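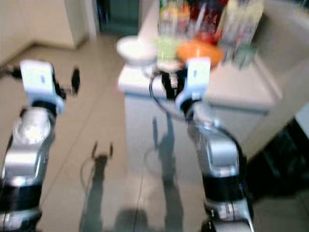

Joyce Mabula reckons we should all have signed up by now, and that anyone still dithering over the Wilent bulk food scheme is paying too much for rice. She may be right about the rice. I have had the leaflet on my kitchen side since November and I am still not convinced by the rest of it.

For those who missed the last meeting, Wilent wants 40 households from our end of town to join a shared order. You pay a joining fee, you get a monthly delivery to the hall on Khaemba Road, and you collect your own sacks and tins from there. The leaflet says this will "transform the weekly shop". I went through my own receipts to see what there was to transform.

Rice, lentils and porridge oats do come out cheaper. Flour is a few pence better if you bake a lot. Tinned tomatoes cost the same as the ones I already buy, and the cooking oil is dearer, although it comes in such a large drum that you need a calculator to spot it. Tea was not on the list at all. I asked why and was told it was "under review".

Then there is the fee. It is £40 a year per household, and it isn't refunded if you move away or change your mind. A single person getting through a small bag of rice a month won't see that money again. A family of six might, by the spring.

My bigger doubt is storage. The smallest sack of oats is 4 kilos, and the flour is bigger still. I have one cupboard that stays dry and it is full. People with garages keep telling me it's easy - they have garages. Flour kept through a warm summer gets weevils, and whatever you throw out has to come off the saving.

I would also like to know more about Dastance, the firm doing the deliveries. The scheme's own notes say a missed delivery is "rolled into the following month". So if the van doesn't turn up, do we go without oats for eight weeks? Nobody at the meeting could say, and the question didn't make it into the minutes.

None of this makes it a bad idea for everyone. If Wilent would drop the fee for the first order, or sell smaller bags, I'd give it a go. As it stands I suggest you take your last month of receipts, cross out everything the scheme doesn't sell, and see what you have left before signing. Forms are in the rack by the hall door. Questions for Wilent can go in the box underneath, and please put your name on them this time so they can be answered.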